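Octubre, once de la noche

Vuelvo de la jornada de puertas abiertas de Gerance con los pies hinchados y una bolsa de tela que no pedí. Apunto esto antes de que Araceli me llame para que le diga que fue estupendo, porque si hablo primero con ella acabaré creyéndomelo.

Salimos en el autobús de las 8, Younes y yo, con un café malo en el cuerpo. Al llegar nos dieron una pegatina con el nombre. En la mía ponía «Purificación B.», como en el colegio, y a Younes le escribieron Lahlou sin la hache y se pasó la mañana tapándola con la solapa. Según el señor que abrió el acto se habían inscrito 632 personas. Lo dijo dos veces. Yo hice cola para todo, eso sí: para la pegatina, para el baño y para ver un brazo mecánico mover cosas de juguete.

Primero nos metieron en una sala con sillas plegables y nos pusieron un vídeo de Vunder. Música de anuncio de coches, una abuela que sonríe en una cocina enorme, un robot que le acerca un vaso. Ni una migaja en aquella encimera. Yo cuidé a mi madre durante años en una cocina donde no cabíamos las dos a la vez, y mientras la abuela sonreía me acordaba del cajón que había que abrir de un tirón con la rodilla apoyada en la lavadora. Me gustaría ver al robot con la rodilla.

Después pasamos al laboratorio en grupos. El nuestro lo llevaba Valeriano Cantero, un muchacho amable, con cara de haber dormido poco, que hablaba muy deprisa y decía «tarea» por cualquier cosa. Coger algo es una tarea. Soltarlo es otra. Younes le preguntó si pensárselo también era una tarea y el chico se rio con educación.

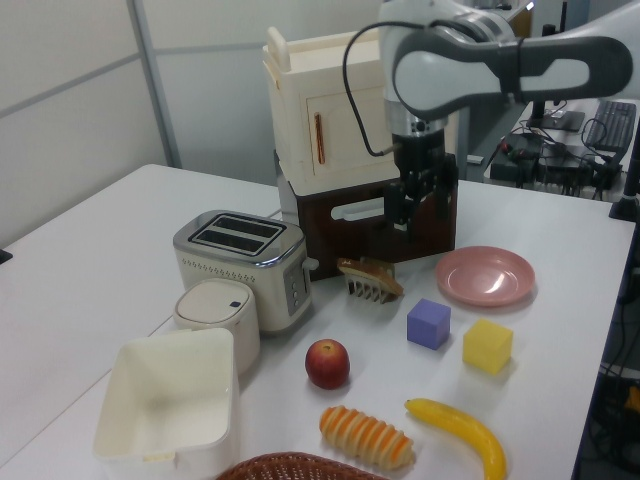
Lo que a mí me interesaba era saber si esto serviría alguna vez en una casa como la de mi madre, y lo pregunté en cuanto pude meter baza. Valeriano contestó que estaban en una fase temprana y que el sistema, que llaman Brandão, acertaba el 91 por ciento de las veces. ¿De qué veces? De las tareas. ¿Y con pan de verdad? Ahí se puso a hablar de otra cosa. En la mesa había una rebanada de juguete apoyada en una especie de peine blanco, bien colocada, y un plato rosa vacío al lado. Pues claro, así cualquiera. En mi casa el pan no espera en un soporte, está en el fondo de la bolsa, con el nudo que hizo alguien con prisas, y la mitad de los días es la punta. También tenían una manzana y un plátano, y la manzana me dio hambre, lo reconozco.

Le dije a Valeriano lo de la bolsa y el nudo. Lo anotó en una libreta. No sé si por cortesía o porque no se le había ocurrido a nadie de allí, y no sé cuál de las dos cosas me preocupa más.

Luego vino el turno de preguntas con Adoración Zabala, la directora — chaqueta buena, respuestas largas. Un hombre de la primera fila quiso saber el precio. Ella habló de «horizonte de inversión». Otra señora preguntó quién responde si el brazo te da un golpe, y le dijeron que para la parte de seguridad trabajaban con Cirton, como si ese nombre nos tranquilizara a todos. Yo pregunté cuándo. Treinta segundos de rodeo y salió un «más pronto de lo que imaginamos». Eso mismo decían de la residencia del barrio y mi madre se murió en la lista de espera.

Ahora, para ser justa, que si no Younes me riñe: me quedé mirando más rato del que pensaba. Hay una paciencia en esa gente que no me esperaba. Estar un día tras otro pendientes de un trozo de pan de mentira, apuntando, vuelta a empezar, tiene su mérito, y se lo dije a Valeriano al despedirme. Se puso colorado.

En el autobús Younes venía encantado y yo callada. Él cree que en diez años todos tendremos uno. Le aposté 30 euros a que no y me dio la mano muy serio. Tengo que apuntarlo también en el calendario de la cocina, aunque no sé en qué página se apunta una cosa así.

Mañana llamar a Araceli. Comprar pan.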